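Clubs > Robotics Club > Projects > Letter Pick-and-Place > Gallery

Letter Pick-and-Place: Project Gallery

This page covers the club's spring project at Brivthorpe. The goal was to have one arm pick up flat letter pieces from a desk and set them down in order to spell a short word. Five members worked on it: Azlan Pillai, Przemysław Zawadzka, Ulises Mosquera, Lena Malinowski and Danuta Jakubowski. We met on Monday afternoons and ran longer sessions in June before the demo.

Members who joined partway through have asked how the work was divided. Azlan and Ulises wrote the motion code. Lena handled the camera calibration and the letter detection. Przemysław took care of the gripper, the fingertips and the cabling. Danuta kept the run log and wrote most of the final report.

The first task was plain reaching. The arm had to go to a point over the desk, stop, and come back to its rest position without drifting. We did this with no letters at all for the first two sessions. Ulises found that the rest position was being stored in one set of units and read back in another, and most of the drift went away once he fixed it.

After that we moved to single letters. The pieces are thin, so the fingers have to come down almost to the surface before they close. If they stop too high, they close on air. If they go too low, they press into the desk and the arm faults. Przemysław set the stopping height by hand with strips of paper, and Azlan put the value in the config file so it would not have to be found again every week.

Letter shape made a bigger difference than we expected. Straight strokes are easy to grip. Curved pieces tend to turn as the fingers close, and a ring has to be gripped either across the whole outside or on one side of the band. We chose the side of the band. Lena's detector returns a center point for each letter, and for a ring the center point is the hole, so we added a grip table with an offset and an angle for each letter of the alphabet.

The grip table took most of the project. Danuta tested each entry 14 times and wrote down every miss with the reason. By the end the log had 2,460 lines, counting the comments. The worst letters were S and J. A copy of the log is in the club folder under Heteo, the name we gave the software.

Lighting was the other problem. The detector sorts pieces by color first and shape second. Red and orange were confused in the afternoon and fine in the evening. Lena recorded color samples at both times of day and widened the limits for red. Yellow never gave any trouble.

The word for the demo was picked by the audience. The arm got through the first two words and dropped one letter in the third. We put it back on the desk by hand and restarted from that step, which the rules we wrote for ourselves allow.

The picture below is from the letter-row work.
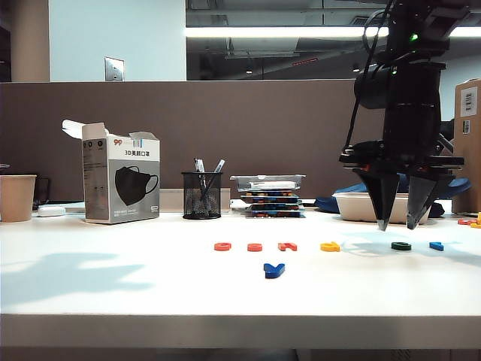
Page last changed: June, by D. Jakubowski

Letters in a row on the desk, with the blue V-shaped piece set closer to the front edge. The gripper fingers are pointing down just above the surface, near the blue letter at the right end of the row. The row includes a dark green ring, the kind of shape that needed its own entry in the grip table.

Next steps

Azlan wants to replace the fixed stopping height with a measured one. Przemysław has drawn up a softer fingertip and will print a pair in two thicknesses. Lena is going to try detection by shape alone, with color used only to break ties.

We would also like the arm to sort a pile. At present the letters must lie flat and apart from each other. Overlapping pieces are skipped and reported on the screen, and a person has to separate them.

Anyone who wants to join in the fall should read the setup notes first and then talk to Ulises. You do not need to have programmed an arm before. Please bring a laptop with the Heteo software already installed, as the download is slow on the club network.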